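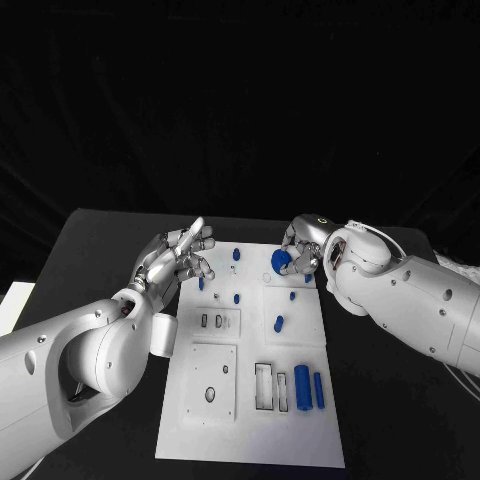 White board on the black table, with its pegs and slots.

Thread on sealing quartzite counters, because the same question came in three times since July. Short version: test first, seal second, and stop when the stone stops taking it.

"Quartzite" on a slab tag covers a wide range. The two lots we cut from Terkico this summer carried the same trade name. One took water in 2 minutes. The other still had a bead on it at 16.

Water test: clean, dry stone, a spoonful of water, start a timer. Darkens under 3 minutes, it needs sealer. Still beaded at 16, leave it alone. In between, one coat and retest the next day.

Do the test in more than one spot. Next to the sink cutout, at the seam, and somewhere in the middle of the run. Veins and matrix absorb at different rates, and a pass on the vein says nothing about the rest.

Acid test on an offcut, never on the installed top. Lemon juice, wipe, dry, look across it at a low angle. A dull spot means calcite, and the slab is probably a dolomitic marble with a quartzite label. Sealer does not prevent etching.

Honed and leathered finishes take more product than polished. On the Ông kitchen the leathered island used twice what the polished perimeter did, same slab, same day.

Application: thin coat, keep it wet for the dwell time on the can, then wipe all of it off. Haze is dried sealer on the surface. Fresh sealer on a clean rag will usually lift it if you get to it the same day.

Aldana Zúñiga asked about sealing the underside. We don't. Moisture from the substrate needs a way out, and a sealed bottom face with a damp subtop gave us dark edges on the Tisadis job. Took weeks to dry back.

Seams: mask the epoxy line if it is under a day old. Loïc Aubert disagrees with me on this and wipes straight across. His seams look fine. I still mask.

Resined slabs: most polished material arrives with resin on the face. It can pass the water test in the shop and fail at the cut edges. Test and seal edges separately, including faucet holes.

Retest once a year. Replies open for slab names, I will add what we have on file.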